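Workshop notebook – the craft room bench
Thursday, late morning. Posted by the one with glue on her sleeve
Last updated: March

Still on the card boxes. I know I said last time that I'd be done with them by now and moving on to the stitched covers, but the lids have been fighting me, so this entry is mostly lids. If you're sharing the bench this month, the pile of lopsided ones by the window is mine and please don't throw them out, I'm cutting them up for tags!

So, the trouble. I cut the first batch with the lid two millimeters bigger than the base all the way round, same as I did for the ornament boxes in the winter, and they went on fine as bare card. Then I covered them in the Bragança paper (the mustard one with the little leaves, oh I love it) and not a single lid would go on without a shove. The paper is thicker than it looks. You've got a layer on the outside of the base, a layer turned over inside the lid, and then the overlap at each corner where it's doubled again. I measured the corners with the calipers and gave up on two millimeters right there. Three is snug. Three and a half slides down by itself with that nice slow puff of air, and that's what I'm going with for anything covered in Bragança. For plain kraft, two is still okay.

Written large on the wall chart now, in red, so I can't pretend I didn't know.

Glue notes. I've been swapping between the Flodix (white bottle, thin nozzle) and the Mudden paste, and I've finally made up my mind about which goes where. Flodix for the box corners, always, it grabs fast and I can hold a corner with my fingers for a slow count of 16 and let go. But it's awful for the covering paper – it cockles, it dries before I've got the second edge down, and if any gets on the front you'll see a shiny spot forever. Mudden for the covering. Brush it on the paper and not on the card, wait until the paper relaxes and stops curling, then lay it down and smooth it out from the middle with the bone folder. I put a scrap of baking parchment between the folder and the paper, because I polished a big stripe into one of the leaf ones and it catches the light every time I walk past it.

I thinned the Mudden a bit too much on Tuesday's jar and it took forever to dry. The jar with the blue tape on it is the thin one. Use it for tissue and for nothing else. The one with no tape is good.

On to the fold-in corners, since I got asked about them and drew a terrible diagram on the back of an envelope. Cut the paper corner off at a slant, leaving a gap between the tip of the board and your cut that's one and a half times as thick as the board. Fold the long sides in first. Then take your fingernail (or the tip of the folder) and tuck that tiny ear of paper down against the board before you bring the short side over. If you skip the tuck, you get a little pointy wing at the corner, and no amount of pressing makes it go away. Ask me how many I have with wings. They're the lopsided ones by the window.

Blades! I went through the snap-off box much faster than I meant to. The gray board is hard on them and I'd been trying to get a whole sheet out of one edge, which gave me that furry cut along the bottom. I'm snapping after every second sheet now and the edges are clean. The dull bits go in the tin with the slot in the lid, not in the wastebasket, please please please.

Paper stock, for whoever does the next order. The leaf paper is down to the last few sheets. There's a full pack of 200 plain cream liners that came in the wrong size (a hair too narrow for the tall boxes, perfect for the square ones), so I'm making square ones until they're used up. Orance has the same marbled paper we liked in a heavier weight and I got one sample sheet to play with. It folds beautifully along the grain and cracks horribly across it. I tried scoring it first with the empty ballpoint and that helped, but there's still a white line on the fold if you look close. I might dab it with a bit of watered-down paint. I also might just leave it, it has a kind of old-book look that's growing on me.

Tags. I sat down with the tag punch and the scrap bin and got rather carried away. The counter on the punch says 1,453, and it was new at the start of the craft season, so I guess we can stop buying tags! The string is the slow part. I've been cutting it by winding it round a piece of board and slicing through all the loops at once, which gives you a whole fistful of the same length in a minute or so. Cotton twine frays if you wait, so thread it the same day.

One thing I tried that flopped: ribbon hinges on the flip-top box. I glued the ribbon between the card and the lining and it looked so sweet, and then the lid wouldn't stand open, it just flopped back and pulled the whole box over. Next go I'm adding a second ribbon inside on the right, as a stay, about as long as the side is tall. If that pulls on the lining I'll switch to a cloth strip along the full width of the back, like a book spine. More gluing, but I think it'll be stronger.

To do before the next session:
recut the lid template at three and a half and label it properly
press the four square bases under the big dictionary overnight
wash the paste brushes (I left one, sorry, it's soaking)
try paint on the Orance fold
find the good scissors

I've got the bench until four and then the light's gone on that side anyway. The square ones are drying on the top shelf, go ahead and lift a lid if you want to hear the puff.

Questions? Leave a note in the bench mailbox. All patterns and notes copyright the author. Back to top
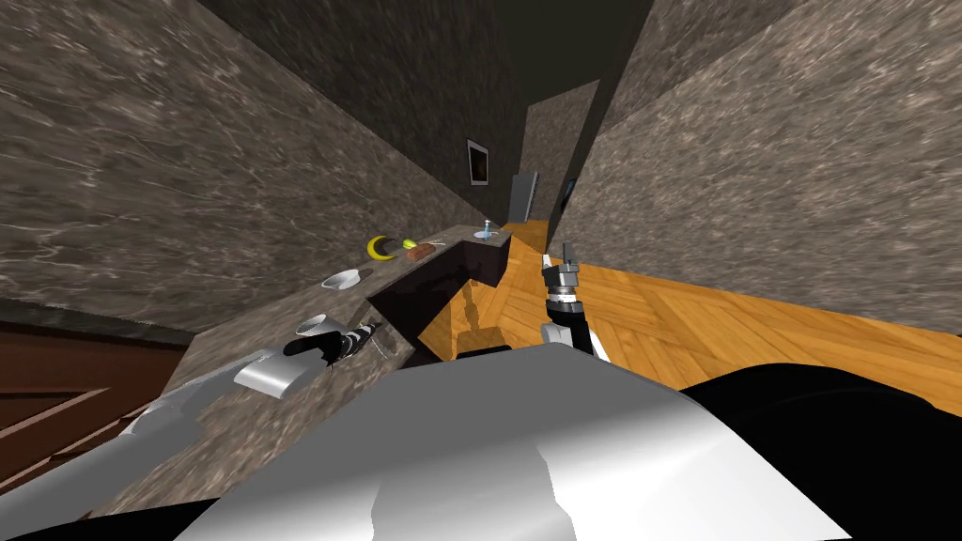

Reading time: 5 min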